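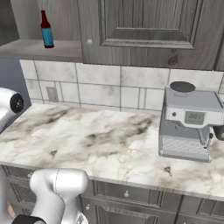 Week 5 -- Getting rid of a government between elections
Handout to go with the lecture. Updated 22/05/2018.

Okay, so last week I promised we'd get to the fun stuff, and no-confidence votes are my favourite topic in the whole unit (I know, I know). Before you read on, have the reading pack open at the section on confidence and supply, or half of this won't make sense.

The basic idea first. In a parliamentary system the government stays in office as long as it has the confidence of the lower house. Lose that and you either resign or ask for an election. Canada, Australia, New Zealand and the UK all share that starting point, though the details wander off in different directions pretty quickly.

How does a government lose confidence? Usually one of two ways. Somebody moves a motion that says so in plain words, or the budget gets voted down. Students tend to forget the budget one! If the house won't give you money, you can't govern, and the convention treats that as the same thing. 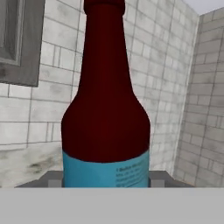 Compare that with impeachment, where you need some kind of accusation against a person. A confidence vote doesn't need one. Nobody has to have broken a law, and the members don't even have to agree on why they're cross. That's a big difference and I will be looking for it in your essays.

Now our practice case, the Republic of Gravport. You've got the fact sheet, but quickly: the constitution dates from 1977, the lower house has 70 seats, and the Steva Party governs with support from the much smaller Jitaru Alliance. In December the Alliance walks out over a port levy. The opposition Gorkier bloc holds 26 seats and wants a vote straight away.

Things to chew on before the tutorial:

Can Gorkier win on its own? (Do the sum, please -- I'll ask.)

Gravport has a "constructive" rule, like Germany's, so the motion has to name a replacement leader. Who would Jitaru put up with?

If the motion fails, is the government any safer than it was the day before? I change my mind on this one every year, so bring arguments.

What should the head of state do if the leader loses and then asks for an election anyway? Look back at the reserve powers notes from Week 4.

Write me around a page on any one of these and bring it along. Dot points are fine, I'm not fussy. If you missed the lecture, the slides are in the usual folder, but skip the last two -- they're old and I've got the order of the votes wrong on them. 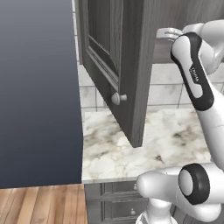
Kitchen with an upper cabinet door open above the countertop.

Next week is upper houses and why they make everybody's life harder. Read the short chapter first, the long one only if you're keen.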